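From: Dasinlow Residents' Office
To: Dasinlow residents mailing list
Subject: Re: Carpet replacement in the shared corridors, August schedule

Dear residents,

Thank you to those who wrote in response to the notice of carpet work. Several of the messages raised the same points, and the office has chosen to answer one of them on the list so that all households receive the same information. The message is quoted below with the permission of the sender.

> We received the notice for the second floor and have three concerns.
> The notice says corridors must be clear by 8 a.m. but does not say
> when we may put things back. Our household has a stroller and a
> shoe rack outside the door and there is no room for either indoors
> for more than a day. Secondly, the last time the corridor was glued
> the smell lasted for most of a week. Will the same glue be used?
> Finally, is the cost coming out of the reserve or will there be a
> separate charge?

On the first point, items may be returned to the corridor at 6 p.m. on the day after the carpet is laid. The contractor, Tuteten, has asked that nothing with wheels be rolled over the new surface before that time. Strollers and shopping carts should be carried. Residents who cannot store items indoors overnight may use the ground floor meeting room, which will be open from 7 a.m. on each working day of the project. Please label anything left there with the apartment number.

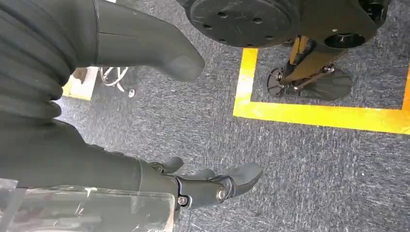

On the second point, the glue used in the previous project will not be used again. The new carpet is supplied in tiles and is held with a low-odor adhesive applied in strips. Tuteten has advised that corridor windows be kept open for 20 hours after laying, and the office asks that they not be closed during that period, even in the evening. Doors to the stairwells will remain shut as usual under the fire rules. A resident with asthma or a similar condition who would prefer to be told the exact hour of work outside his or her door should write to the office, and a note will be delivered the evening before.

On the third point, the full cost will be met from the reserve. There will be no separate charge. The amount was approved at the spring meeting and the figures were sent with the minutes. Residents who did not receive the minutes may request a copy.

The order of work is as follows.

Second floor, east and west corridors
Third floor, east corridor
Third floor, west corridor and the landing by the elevator
Fourth floor, all corridors

The ground floor is not included. The tile there was repaired last year and is in fair condition.

The office has also been asked about color. Two samples were considered at the spring meeting, Shao and Sundetari, and the vote was in favor of Shao, the darker of the two. A number of residents have since written in support of Sundetari. The order has been placed and cannot be changed without a fee – the matter is therefore closed for this project.

A total of 351 tiles have been ordered, including spares. The spares will be kept in the basement store for future repairs. They are not available for use inside apartments.

Door mats may be put back once the work on a floor is complete, provided that they have a cloth or felt backing. Rubber-backed mats have left marks on the present carpet in several places and will no longer be permitted in the corridors. Mats of this type found after the end of August will be removed and held at the office for collection.

The elevator will remain in service throughout, except between 5 and 6 p.m. on the day the third floor landing is laid.

Further questions may be sent to the office address. Please do not reply to the whole list unless the answer is needed by all.

Dasinlow Residents' Office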